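Kinell Wellness Program: Foot Strength and Balance Series Returns

The Kinell Wellness Program will offer its foot strength and balance series again this winter. The series is open to all members in good standing and to household family members aged 16 and over. Registration opened on Sunday, December 16, 2018, and will remain open until each group is full.

The series was first offered as a trial, and demand was greater than the program had planned for. Members who were placed on the waiting list at that time have been contacted by email and have first choice of group. Any member who believes he or she was on the list and has not heard from us should write to the program office before registering.

Why the feet

Most exercise plans give a good deal of attention to the hips, the back and the shoulders. The feet are often left to look after themselves. Many adults spend the working day in firm shoes on level floors, and the small muscles that support the arch and spread the toes are asked to do very little. Over time the ankle may become stiff, and the body finds other ways to stay upright, often by gripping with the toes or locking the knees.

Oranuch Yimyam, who leads the series, asks participants to begin with standing still. In the first session each person learns to notice where the weight falls: toward the heel, toward the ball of the foot, or along the outer edge. From there the group moves to slow heel raises, toe spreading, and single-leg standing with one hand on the wall. The work looks simple, but members in the November group reported that their calves were tired the next day.

"People arrive expecting to balance on a cushion with their eyes closed," Ms. Yimyam said. "We may come to that. First I want to see them stand on two feet without holding their breath." 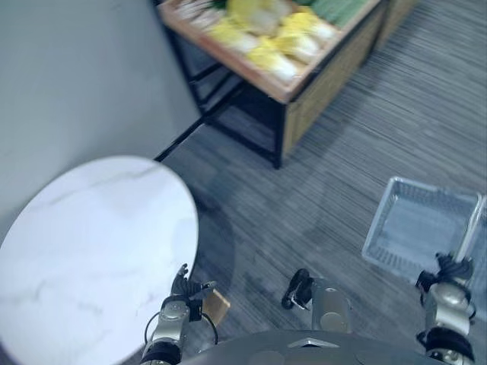 Schedule and location

There will be 2 groups, each meeting once a week. The morning group will meet in the Viswood Room and will be taught by Ms. Yimyam. The evening group will meet in the Famen Room and will be taught by Charoen Paisan, who joined the teaching staff in the fall and also leads the seated mobility class. The content of the two groups is the same, and a member who misses a session may make it up with the other group if space allows.

Participants should wear loose clothing and be prepared to work in bare feet or thin socks. Shoes with thick soles should be left on the rack by the door. Mats are provided. Those who prefer to bring their own mat may do so, provided that it lies flat and does not slide.

Members with diabetes, numbness in the feet, a recent fracture, or surgery to the foot or ankle are asked to speak with their physician before enrolling and to tell the instructor at the first session. Most exercises can be done while holding a rail, and several can be done from a chair. The series is not a substitute for physical therapy.

Practice at home

Each participant will receive a printed card with 4 exercises to be done between sessions. The card was prepared by Chutima Sangkhawat and has been revised from the version used in the trial. The towel exercise has been removed - a number of members found that it encouraged the toes to grip - and a slow ankle circle has been put in its place. Members who still have the earlier card may exchange it at the front desk.

The exercises are meant to be done daily and in short periods. Brushing the teeth is a good time for single-leg standing, as long as the sink is within reach. Pain in the heel or arch that lasts into the next day is a sign to do less, and should be mentioned to the instructor.

Fees and registration

The series is included in full membership. Members on the basic plan may enroll by paying the class fee at the front desk. Assistance with the fee is available through the Tshabalala Fund, and requests are handled in confidence by Comfort Korletey.

To register, please complete the class form and return it to the front desk or to Room 978. Forms should state the preferred group and whether the other group would also be suitable. Questions about the content of the series may be sent to Ms. Yimyam. Questions about access to the rooms, including step-free entry in the evening, should be directed to Siwan Bowen in the program office.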